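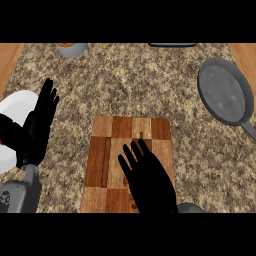 Simulated kitchen demos: how many do I need, and can I keep the ones where one hand does nothing?

Posted by aketti_sim
18 November 2023

Hello all. I am collecting demonstrations in simulation for a two-armed robot with hands, controlled by a person with a headset. The kitchen is rendered, we have no real robot for this part. The counter is granite, with a checkerboard cutting board in the middle and a frying pan to the right. The view is from the robot's own head.

I have now 50 episodes of the same task, where the right hand must work on the cutting board. My trouble is the left hand. The operator has nothing to do with it, so he holds it up in the air, and each operator holds it in a different place. When I train a policy by imitation, the left arm begins to wander slowly, and after some seconds the right hand also becomes worse. 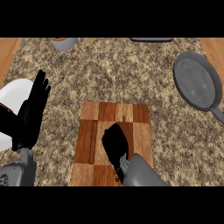
Left hand raised beside the board, right hand on it.

I have two things I would like to know. Is it better to delete the episodes with a strange left hand, or to record everything again with a fixed rest pose? And do I need to move the pan and the other objects between episodes? At present they stay where they are. I record with a small tool named Plornirex, made in our lab, which saves the joint positions of both arms, the finger commands and the head camera with the black bands on top and bottom.

Thank you, and excuse my English.

Dolezal_arms

I had the same problem in February with a task very near to yours. Do not delete yet. First, plot the left wrist position for all the episodes in one figure. In my data I saw 3 groups, one for each operator, and the policy was jumping between them. If your plot looks like this, the network is learning who is driving, and this information is of no use for the board.

What I did after that:

I wrote a rest pose on a paper next to the headset, and the operator had to bring the left hand there before the recording could start. The software checked it. If the wrist was too far, the record button stayed gray. With this the new episodes were much more similar.

For the old episodes, I did not throw them away. I masked the loss on the left arm for the part where it is idle, and during the test I simply hold the left arm at the rest pose. Please be careful here – if the left hand is visible in the camera, the picture at test time must also look like training. A hand which stands always at one place in the test but never stood there in training will confuse the vision part. So you need some 18 new episodes with the correct pose mixed in, maybe more. I can not promise the number for your task.

About the objects: yes, move them. In simulation it costs nothing. If the pan never moves, you can not know if the policy looks at the board or has only learned the path by heart. I would start by moving the board a few centimeters and turning it a little, and the pan after that. Keep 6 layouts only for testing and never train on them.

Also crop the black bands before training. They carry no information and you pay for the pixels.

dridcombe_user

just record more. 50 is too few for hands with fingers, we never got anything good with so few

Plornirex_reader

I agree with the long reply above, only one addition. Look at the time stamps of your camera and your joint data. In our recordings the pictures came later than the joints by a few steps, and the result was a hand that stopped too early above the board. We were blaming the operators for two weeks. To test it, make one fast movement with the right hand, then compare the frame where it starts in the video with the row where it starts in the joint file.

For the left hand, another way is to give it a job. If it holds the edge of the cutting board, the operator does not have to think where to put it. But then it is another task and your old episodes will not mix well with it.

aketti_sim

Thank you, I made the plot. There are clear groups. I will put the check before the record button and begin with moving the board. The time stamps I will look at on Monday.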